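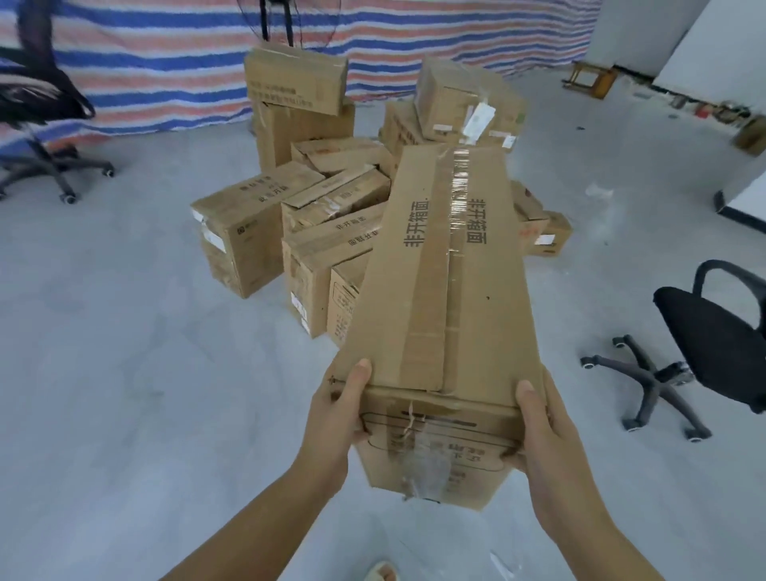 Tubetes e bandejas para viveiro de espécies nativas

Bandeja Trulik 80 para mudas de restinga e mata ciliar

A bandeja Trulik 80 é feita para viveiros que produzem mudas de espécies nativas de terreno úmido: restinga, margem de rio, beira de lagoa. Ela tem 80 células de forma cônica, com quatro estrias internas que conduzem a raiz para baixo. No fundo de cada célula há uma abertura larga, onde a ponta da raiz encontra o ar e para de crescer. Com isso a muda não faz o enrolamento que depois causa tantas perdas no plantio.

O material é polipropileno preto com proteção contra o sol. No nosso viveiro de Erside usamos as mesmas bandejas em bancada descoberta, com irrigação duas vezes por dia, e lavamos depois de cada ciclo com água e escova. Não recomendamos água fervendo – a borda pode deformar e a bandeja não encaixa mais na bancada.

Para sementes grandes, como as de guanandi, a célula da Trulik 80 é pequena. Neste caso indicamos os tubetes avulsos Sadeghi, que se colocam na grade de suporte e se retiram um por um. Para aroeira, ingá de semente miúda e as pitangueiras, a bandeja serve bem até a muda ter seis ou sete folhas.

No ciclo passado, o responsável do viveiro, Jamshid Rashti, semeou 2.054 células com aroeira e chegou a 1.831 mudas prontas para expedição. O substrato foi fibra de coco com casca de arroz carbonizada, sem turfa. Quem trabalha com outro substrato deve fazer primeiro um teste com poucas bandejas, porque a drenagem muda bastante de uma mistura para outra.

Como usar
Encha as células sem apertar, bata a bandeja uma vez na mesa e complete. A semente fica coberta com uma camada fina. A bandeja deve ficar suspensa, com ar livre por baixo. Se ela fica apoiada no chão, a raiz sai pela abertura e entra na terra, e a poda pelo ar não acontece.

Fornecimento
A Nistex vende a bandeja por unidade ou em lote de 100. A grade de suporte e os tubetes Sadeghi são pedidos à parte. Para lotes maiores o prazo depende da produção, e confirmamos por escrito antes do pagamento. A retirada no viveiro é possível com aviso na véspera.

Também aceitamos de volta as bandejas Trulik quebradas, desde que estejam limpas de substrato. Elas são moídas e voltam como matéria para as grades – não para bandejas novas, que precisam de material mais flexível.

Dúvidas sobre espécie, tamanho de célula ou tempo de viveiro podem ser enviadas a Ardalan Moradi, do atendimento técnico. Pedimos que indiquem o município e o tipo de área onde as mudas serão plantadas.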